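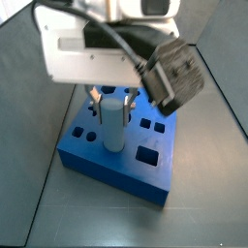

Bon, je me lance dans un petit fil sur un sujet qui va passionner trois personnes et demie : les jeux d'encastrement pour les tout-petits. Vous savez, ces blocs percés de trous de toutes les formes, avec les pièces qui vont dedans. J'en ai trié une bonne partie des étagères de la ludothèque Miranda en septembre et depuis je ne pense plus qu'à ça. Mes préférés restent les gros pavés tout simples, d'une seule couleur, comme ce bleu roi avec ses trous bien sombres sur le dessus et son petit cylindre bleu pâle tenu debout, juste à la surface. Ça tient sur un coin de table et on comprend tout de suite ce qu'il y a à faire !

Chez nous, le fonds compte 141 jeux pour les moins de quatre ans, et les encastrements sont de loin ceux qui sortent le plus. Ceux qui reviennent incomplets le plus souvent aussi, hélas. Une pièce, ça roule sous un canapé, ça part dans une poche de manteau, ça finit dans le bac à sable (j'ai une pensée émue pour l'étoile du coffret Dillance, jamais revue).

Le cylindre, parlons-en. C'est la pièce que je donne toujours en premier. Un rond, ça n'a pas de mauvais sens : l'enfant peut le tourner comme il veut, du moment qu'il le tient à peu près droit, ça passe. Avec un carré il faut déjà ajuster un peu le poignet, et avec un triangle on entre dans les négociations sérieuses.

Du coup, quand des parents empruntent un bloc à trous pour la première fois, je leur propose de ne sortir que 2 pièces, et de laisser les autres dans le sac. Ils me regardent souvent avec un air un peu déçu, on a envie que le petit profite de tout ! Mais devant un tas entier, beaucoup d'enfants attrapent, lâchent, attrapent, lâchent, et s'en vont voir ailleurs.

Autre chose que j'ai mis des années à remarquer : la couleur. Dans beaucoup de coffrets, la pièce ronde est rouge et le trou rond est cerclé de rouge, et l'enfant apparie les rouges sans s'occuper de la forme. C'est très bien aussi, hein, trier les couleurs c'est un jeu à part entière. Mais sur un bloc tout uni, il ne reste que le contour du trou pour se décider. On voit les doigts qui vont tâter le bord, c'est adorable.

Pour l'âge, je me méfie des boîtes. J'ai vu des bouts de chou de quinze mois enfiler le rond avec un sérieux de notaire et des grands de trois ans s'énerver sur l'hexagone. Le mien, à deux ans, avait résolu la question en soulevant le couvercle et en mettant tout dedans d'un coup. Je n'ai rien trouvé à redire.

Côté entretien, puisqu'on me le demande à chaque fois : chiffon humide, une goutte de savon doux, et on sèche tout de suite. Pour l'intérieur des trous je prends un coton-tige, il y a toujours des miettes dans les angles (le biscuit, ce fléau). Pas de trempage pour les modèles en bois, le vieux Wilanar de la réserve a gonflé et le carré n'entre plus, même en poussant.

Et pour les pièces perdues : j'ai une boîte à orphelines. Environ 118 pièces dedans au dernier rangement, de toutes les tailles, et on y trouve parfois exactement le demi-rond qui manquait. Si vous passez par la ludothèque avec votre bloc sous le bras, on fouille ensemble, ça prend un quart d'heure et c'est très reposant.

Si vous avez chez vous un encastrement Poltell ancien modèle, celui avec la croix un peu épaisse, faites-moi signe, il me manque justement la croix. Je peux échanger contre deux ovales et un trapèze en très bon état !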